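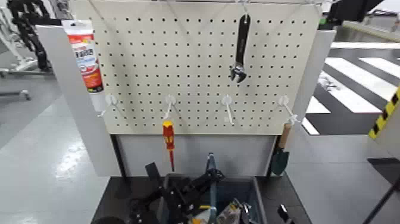
How long does one full sorting run take?
Plan on 50 minutes with set up. Teams that did the Section 3 checks at home need less, so do them at home.

4. Setting up the tool board task

For Loltdale Robotics Club members running the Bitar practice course. Read all of it before you power anything. Questions to Raghda Zoubi.

4.1 Before power on

1. E-stop out, key in. Test it. Test it again after anybody moves the cart.
2. Log in as team, pick profile 2709. Not the old one, the old one has the wrong table height.
3. Check both wrist cameras come up. Black window = loose plug, reseat and restart the viewer.
4. Home the arms one at a time.

CAUTION: Hands off the table while homing. Spotter calls "clear" out loud, driver waits for it.

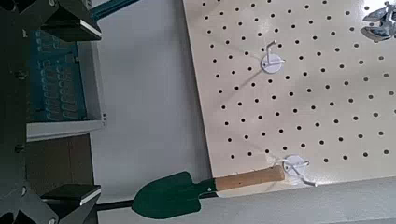 4.2 Approach

5. Drive to the hover point at low speed. Speed slider stays under half untill Nizar Rizk has signed your sheet.
6. Open the fingers all the way before you go near the board.
7. Line up on the wrist view, then check the head view. Both, every time.
8. Close slow. Stop at first contact, then one more click.

Note: if the arm shakes at hover, gains are off. Load file 453 and home again. 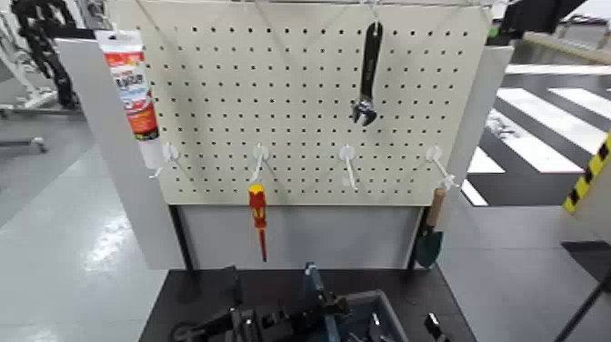

4.3 Lifting off and placing

9. Lift straight up first, then back. Pulling back first drags the hook.
10. Hold still for a count of 2 before you swing.
11. Lower, open, back out the way you came in.
12. Dropped something? Pause, call it, spotter picks it up. Driver does not reach in.

CAUTION: No swinging over the spotter's side. Ever.

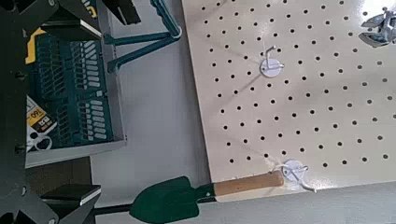

4.4 Picking a grip point

Grip point gets chosen by the driver and written on the sheet before the run. Pick a spot with room for both fingers and stay clear of the wall hooks. Long tools are the tricky ones. With the garden trowel the wooden handle goes right up to the hook base and the green blade sticks out past the edge of the board, so think about wich end you want before you close. Write down why. Margareta Onu reads the sheets before the Jolmont meet in January and blank boxes come back to you.

4.5 Shut down

13. Park both arms, then key out.
14. Save the log, team name first.
15. Sheet in the folder. Spotter signs too.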